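Chapter 3
Cloth at Home: What We Sleep On and Why It Matters

My grandmother owned 19 pillowcases and could tell you where each one came from. I know this because I inherited the lot, along with a handwritten list that had been tucked inside the airing cupboard door. I was sixteen and would much rather have had her radio! But I've been using those pillowcases ever since, and they taught me more about textiles than my first year at college did.

So we'll start with bedding. In the last chapter we looked at fibres under the microscope -- cotton with its flat, twisted ribbon, linen with its little knuckles -- and you may have wondered what any of it had to do with real life. Quite a lot, as you'll find out the first time you try to iron a linen sheet that has gone bone dry. (Don't. Sprinkle it, roll it up and come back after lunch.)

We'll begin with plain weave, the simplest there is: over one, under one, all the way across. Then comes sateen, where the threads float over several neighbours before they dip under, so the surface feels smoother and catches on your toenails more easily. Section 3.2 deals with thread count, a number I have strong feelings about. I once paid far too much for a set marked 346 and it pilled within a term, so bring your own labels to class and we'll compare them.

After that we get to seams and closures. My old colleague Geum-ok Na swears by the French seam for anything that gets washed weekly, and I've come round to her view, though I still think the housewife pillowcase (the sort with a flap tucked inside) is a better first project than most teachers allow. You'll make one in Exercise 16. Cut it generously, please. Cotton shrinks, and so will your patience if the pillow won't go in.

You'll need a metre of washed cotton, sharp scissors and an evening without interruptions.

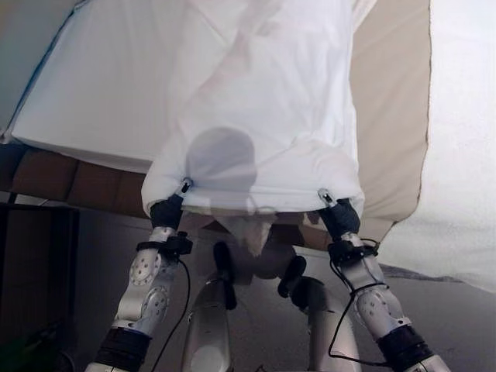 Seo-ah Yook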